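Clearing up after guests: your questions answered

I let out the top floor of our house in Delavham, and I share one long kitchen counter with whoever is staying. So I do an awful lot of wiping and sorting, and I get asked about it by other hosts (and by guests, who are sometimes better at it than me!). I've put the ones that keep coming up on one page.

When do you do your clearing up?

First thing, before the kettle. I used to leave it until lunch and by then I'd have worked round the mess twice and added my own toast crumbs to it. It takes me 16 minutes if I don't stop to read the back of anything. My neighbour Frauke Petersen does hers last thing at night and swears by it, but I'm no use after ten o'clock.

Do you rinse everything?

Cans and bottles, yes, a quick swill under the cold tap. I don't scrub them and I don't use hot water. If there's a sticky puddle in the bottom it will find its way into the bag, then through the bag, then onto the hall carpet – ask me how I know.

Do you crush cans and bottles?

Bottles I squash and then put the cap back on, as that's how our collection likes them. Cans I leave alone. Do check with your own council though, as my brother-in-law Dirk lives one valley over and his rules are completely different from mine.

What goes where?

I keep three tubs under the sink: one for cans, one for plastic bottles and one for everything that isn't either.

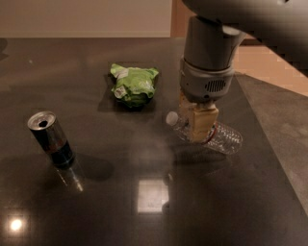 My rule is to sort by what a thing is made of and forget what was in it. Guests tend to think in terms of "drinks stuff" and "food stuff", and then it all goes in together and I'm up to my elbows in it later. Take a fairly ordinary counter's worth: the slim can goes in the first tub, the clear bottle with the white cap goes in the second, and the crumpled green bag goes in the third. Snack bags are the ones people get wrong most often. Ours aren't taken with the recycling, shiny or matt, so I don't agonise over them any more.

What about a can that's been opened and left?

Pick it up before you decide anything! You can't tell by looking whether there's still a mouthful in it, and a dark counter hides a spill beautifully until you put your sleeve in it. I tip it over the sink whatever it feels like.

How do you keep a dark worktop from looking smeary?

I get this one more than all the others put together. Damp cloth first with a tiny drop of washing-up liquid, then a second cloth with plain water, then a dry tea towel straight away. The drying is the bit that matters. I bought a Stidemetti polishing cloth last September and it's very nice, but an old cotton pillowcase does the job as well.

Sticky rings from cans?

Lay a warm wet cloth over the ring, go and do something else, come back and wipe. No scraping. I did scrape once, with a butter knife, and I can still find the mark.

Do you ask guests to sort their own rubbish?

I ask nicely. There's a card by the sink and nearly everybody has a go. Anselmo, who stayed for most of the summer, relabelled all my tubs in much better handwriting, and I've kept his labels on.

Can I send you a question?

Please do, there's a form on the contact page. I answer in the evenings, slowly.

Page last updated August 26, 2023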